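Drinks cans and litter in Derkcombe – project report
Bezawit Wubshet, Valentin Bühler
2019-09-06

Aim: find out if people would bring cans back for a small deposit. Survey only, no trial, ran out of time for that.

Method – paper forms at the library and the bus station, 2 weeks in January. Same questions in Bokham so we could compare. Got 1559 forms back, more than we planned for and typing them up took ages.

Results: Derkcombe mostly yes, if the return point is on the way to somewhere. Bokham less keen, people there said they allready have kerbside bins. Roughly 30 forms were blank on the back page so left out of the last table.

Problems: question four was badly worded. Should of asked age as well.
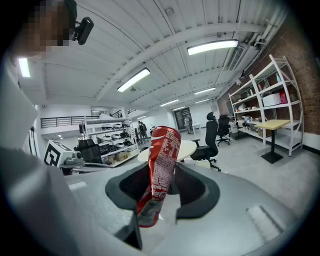
Milagros Dumlao: I'd put the Bokham kerbside point in your aim too, it changes what the deposit is up against. And which table did the blank forms come out of, just the last one or the totals as well?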